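Vusa arm, bottle-to-rack task: grip slips on the neck

Meltdale
18 November 2018
Third week on this build in the shared shop. Arm is a Vusa kit with a gripper, black fingers. Task: pick up a condiment bottle, set it on a two-tier wire rack. Soy sauce is the current test item. I grip just below the cap. On lift the bottle rotates in the fingers, 4 tries out of 9. Closing force is at the default.
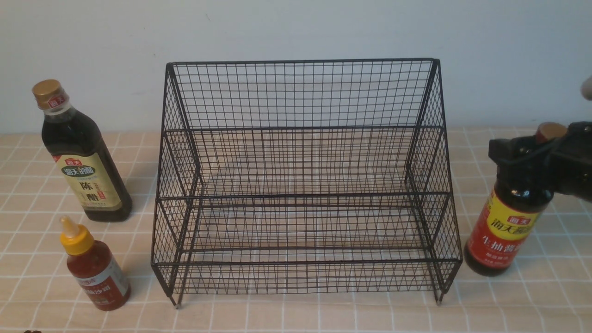

Reply 1
godetti_fan
Neck grip is your problem. The mass is all below the fingers, so any acceleration makes a pendulum. Grip the body, at the label.

Reply 2
Meltdale
Body grip puts the bracket into the side mesh when I approach the shelf. The side panels are stepped and I lose clearance at the lower tier.

Reply 3
chala12
Disagree with godetti_fan. Neck is fine if you ramp the lift. Set acceleration to 12 percent and glue rubber on the finger pads. Mine ran 1,000 cycles that way on glass.

Reply 4
godetti_fan
Rubber creeps. You will be re-zeroing the gripper every night. Move the rack back and come in from the front.

Reply 5
Meltdale
Ramped the lift, no rubber yet. 9 out of 9 held. Placement is still bad, the base catches on the front rail of the lower shelf. Will raise the approach height before I touch the pads.

Reply 6
chala12
Check your tool offset first. Mine was off in Z after a finger swap.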